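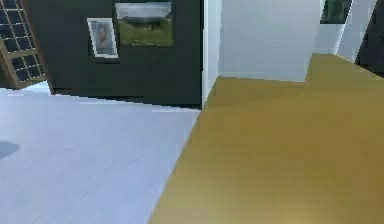
The rendered house at the join of the two floors, with the dark picture wall on the left and the white walls beyond.

Remote driving in the Darcombe house
25 October 2022
60 shares | 2 comments

Darcombe is the simulated house we use at Staltico for teaching by remote control. An operator sits at a desk with a screen and a hand controller and carries out a household task in the model, start to finish. The software records the hand movements along with the view, and the recordings are then used to train the arm to do the same job by itself.

We began the work in July. The set now holds 1,776 recorded runs, all of them done by hand. Scripted runs are kept in a separate folder and are not counted here.

About the house

The change of floor is the part operators ask about most. The seam between the pale boards and the golden ones runs on a diagonal to the foot of the white corner, and most people learn to steer by it. There is no mark on the floor for a stopping place, so we tell new operators to pick one of their own and stick to it.

The two framed pictures on the dark wall, a portrait and a larger landscape, do a similar job. When an operator has turned too far and lost track of which way they are looking, a picture is quicker to find than a bare stretch of wall. The back wall is plain and gives you very little to go on. Beginners tend to get lost facing it.

The house is drawn at low resolution. Edges come out stepped, most clearly where the pale floor meets the dark wall. We tried a sharper setting on the Arkdale machine and the picture lagged behind the hand, and operators overshot. We went back to the soft version. The delay is now up to 200 milliseconds on a bad line.

How a run is done

The operator looks round first, without touching anything, and says out loud what they are going to do. Then recording is switched on. If they drop something they pick it up and carry on. Those runs are kept, as the arm needs to see a recovery as well as a clean attempt. A run is only thrown out if the controller loses its connection or the operator asks for it to be scrapped.

The hand controller is the Evangelista, second version. The grip trigger is stiffer than on the first one and left-handed operators can now use it without swapping the buttons over.

Comments (2)

benchvice
Do you change the floors between runs or is it always the same pair? We trained on one carpet for months and the arm went to pieces on tiles.

staltico_web
Same pair for this set. Floor colours get shuffled in the next one.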